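Shelf picking, grippers and head cameras - gallery

Put up Jun 5, 2022 by Iveta Krajčí

Quick page, more later. We have been trying end effectors for shelf picking at Dirnadora, same mock store aisle for everything. Three hands on the list: the Antunes multi-finger, the Drilport two-jaw, and a suction cup we already had in the drawer. Two-jaw is fast and dumb. Suction hates ridged bottles, no surprise there. Multi-finger is slow to close but it copes when a bottle is a bit off from where the planner thinks it is, so most of the time went there.

Total 63 picks logged so far. Target before we write anything up is 2,000 so, yeah. Log sheet is on the shared drive, column names still a mess, sorry.

Things I keep getting asked:
- Controller is the Sinthorpe one, old firmware. New firmware gave us jitter in the wrist, went back.
- Bottles are not lined up on purpose. Straight rows make every hand look good.
- Head camera views only on this page. Wrist cam stuff is a seperate page, when I get to it.

Pictures. Click for the big ones.

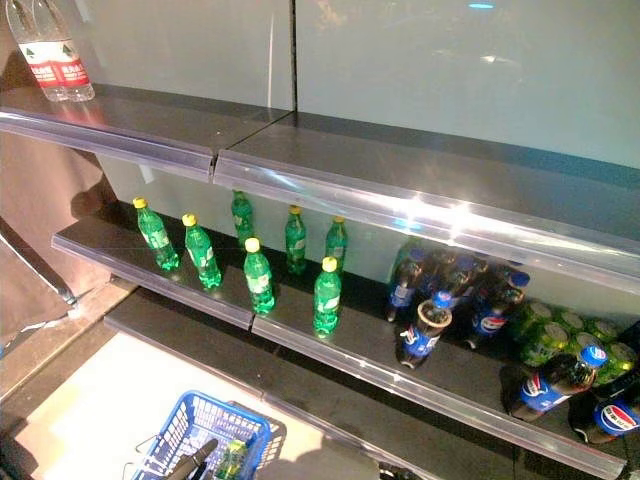
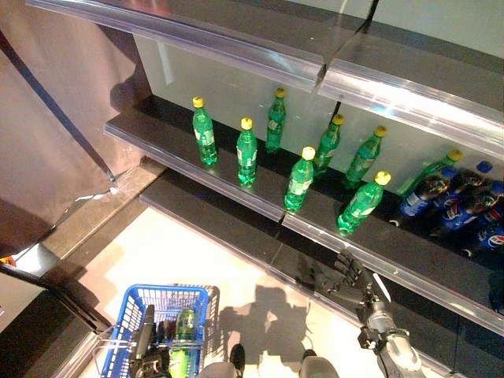
Both from head height, same shelving: green bottles with the yellow caps, Pepsi to the right, blue basket at the bottom. Hand near the shelf lip in the second one.

Notes on the views, before I forget. Glare on the clear price strips is the worst part. The segmenter likes to call it a bottle edge, and then the grasp point slides forward. Turned exposure down, helped some, but then the dark shelf goes to mush. Polarizing filter is orderd.

Dark fingers against a dark shelf edge is the other one. You can see it in the second picture. Hand tracking drops out right when you want it. Colored tape on the fingertips is the cheap fix, will try that first.

Tilted bottles (there's a couple of Pepsi like that in the first picture) still need a different approach angle. Two-jaw wants to come in from the top by the cap, multi-finger from the side. Haven't settled it. 29 of the logged picks were next to a tilted neighbor, those take longest by far.

Next round in July - cans, plus the second gripper mount if Drilport ships it. If you want raw frames mail me and say which hand, the folders are big.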